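**Skindville, 28th August** – Grondum, the automation firm that moved into the old Kazmi building in April, has begun collecting training examples for a household robot. The robot it is using exists only on a computer, as do the rooms it works in and everything it picks up.

The company says its learning system, called Fosa, will be taught from recorded demonstrations. An operator steers two simulated arms through a short chore, the run is saved, and the room is reset for the next one. So far the team has kept 444 runs, spread over 10 chores. It did not say how many runs were thrown away, or who decides which ones are good enough to keep.

Grondum showed the work to local reporters on a screen in its front office. The furnished room looked pleasant enough, with a seascape on one wall and a window full of blue sky. The objects were small and fussy, the kind that give real grippers trouble.

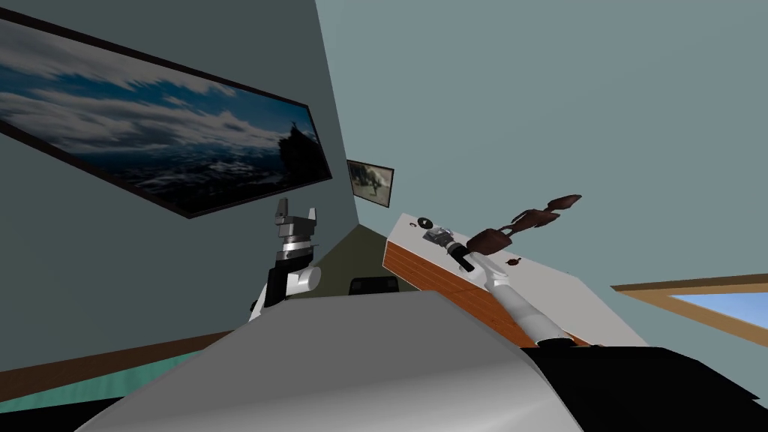

The simulated room with both arms in view, and a birthday card held in a gripper.

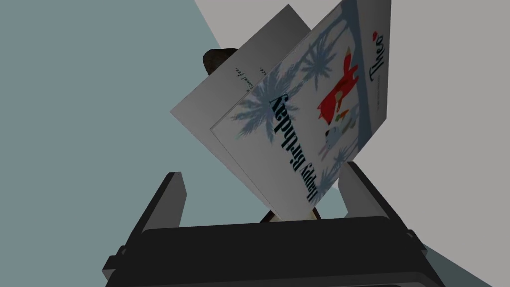
## What the numbers leave out

A card is a fair choice of test. It is thin, it folds, and a person handles one without thinking. But a card in a simulator bends only as much as the software lets it, and the same goes for friction and weight. Whether examples gathered this way will help a machine in somebody's living room is the question Grondum was asked most often, and the answers were short.

The firm's position is that simulated examples are cheap and that real ones can be mixed in later. It has no real ones yet. A spokesperson said a physical arm is on order but gave no delivery date.

There is also the matter of variety. All 444 runs were recorded by three operators, all of them Grondum staff, and more than 54 of the runs repeat one chore in one room with the furniture unchanged. A system trained on that may learn the habits of three people and the layout of one cabinet. Grondum says more rooms are being built and that the starting positions of objects will be shuffled – a step many would expect to see before the recording began.

No test results were offered. The company said Fosa has been trained once on an early part of the collection and that it "learned something," but it declined to share a success rate or to run the system for visitors. Everything shown on screen was steered by a person.

## Next steps

Grondum plans to keep recording through the fall and to publish part of the collection, though it has not settled on a license. The Skindville office is hiring operators for evening shifts. Applicants do not need a background in robotics.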